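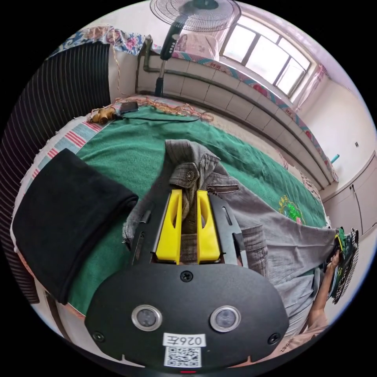

Residents of Primdale House may send personal clothing and bed linen to the house laundry at no extra charge. Every item must carry the resident's name or room number before it is handed in. On a garment with a collar, such as the gray one shown, the label should be sewn or ironed inside the neck, where laundry staff look first. Items without a label are washed but cannot be returned to a room until they have been claimed.

## Laundry and linen: frequently asked questions

**When is laundry collected?**

Bags are collected from outside each room at 8 a.m. on the collection days shown on the notice board for your floor. Bags put out after that time are held until the next collection. Clean clothing is normally returned within 3 working days.

**How much may I send at one time?**

Each resident may send up to 20 items per collection. A pair of socks counts as one item. Bed linen supplied by the house is changed separately and does not count towards this total.
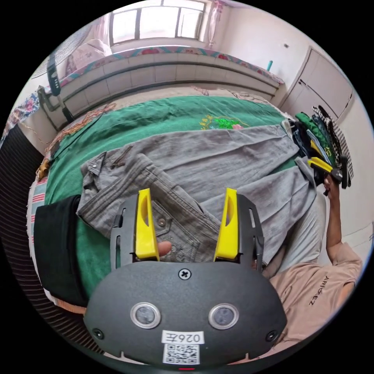
Larger amounts can be accepted when a resident first moves in or returns from a long absence. Please speak to the linen office beforehand so that a second bag can be issued.

**Can I ask for a particular wash?**

Yes. Complete the wash card in the pocket of your laundry bag. Unless the card states otherwise, clothing is washed at 40 degrees and tumble dried on a low setting. Wool, silk and items marked "dry clean only" are not accepted.

**How should I prepare my clothes?**

Empty all pockets, close zips and turn dark clothing inside out. Hearing aids, spectacles and paper tissues are the things most often found in pockets.
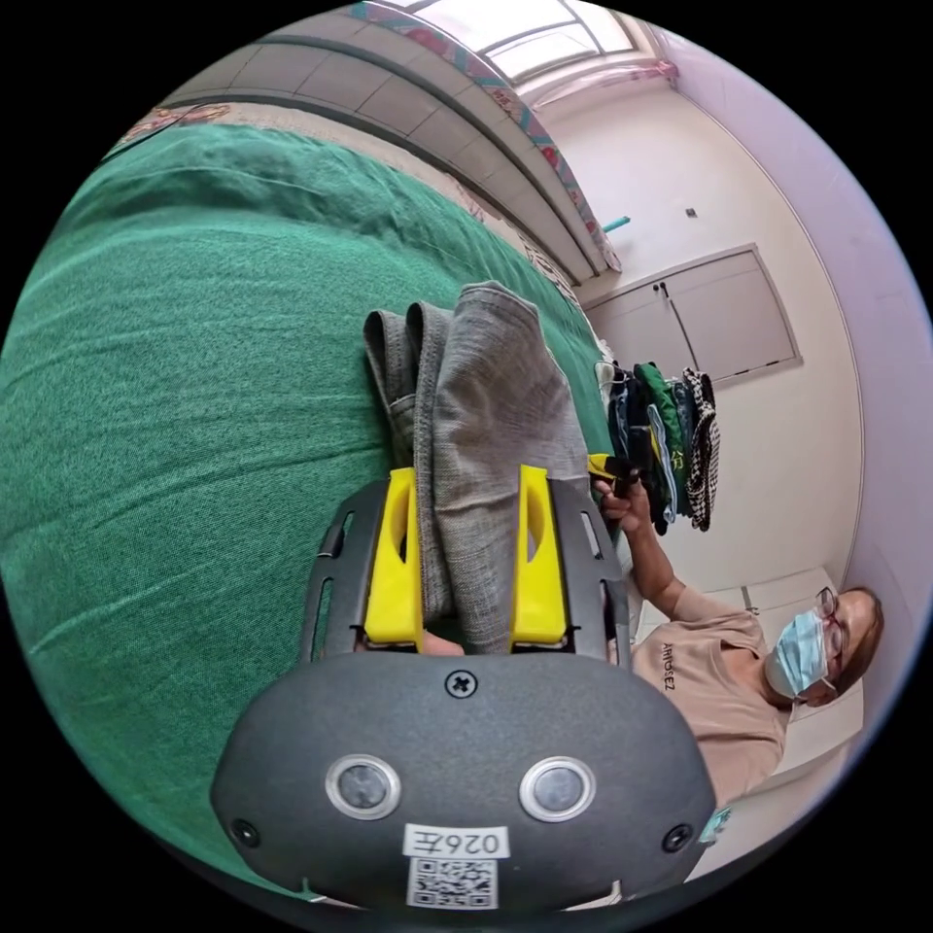 Trousers and shirts need not be folded before collection. Clothing is folded by staff after drying unless the wash card asks for hangers.

**May I use my own bedding?**

Residents are welcome to use their own sheets, covers and bedspreads, provided that they fit the bed and do not trail on the floor. Electric blankets are not permitted. Please label your own bedding at one corner of the underside.

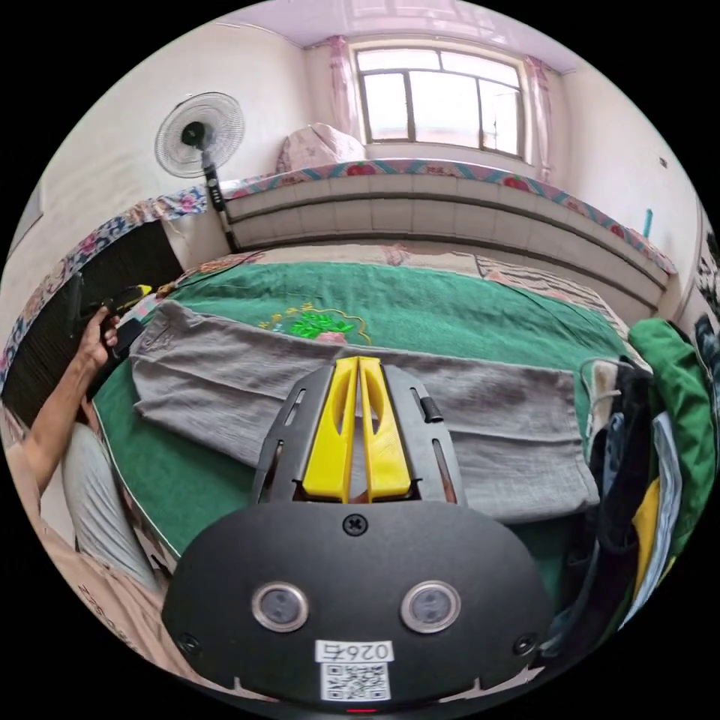
## Lost and damaged items

**What should I do if something is missing?**

Ask for a missing item form at reception, or telephone the linen office on extension 485. Please give the colour, size and make if you know them. Unclaimed clothing is kept for two months and may be viewed in the linen office on any weekday afternoon.

**Will the house pay for damaged clothing?**

Claims are considered where the item was labelled and suitable for the wash given. They should be sent in writing to Archana Shakya, Linen Services Manager, within 14 days of the item's return. Fading and ordinary wear are not covered.

**Can a relative do my laundry instead?**

Yes. Please tell the linen office so that your room is removed from the collection list. House linen must remain in the building.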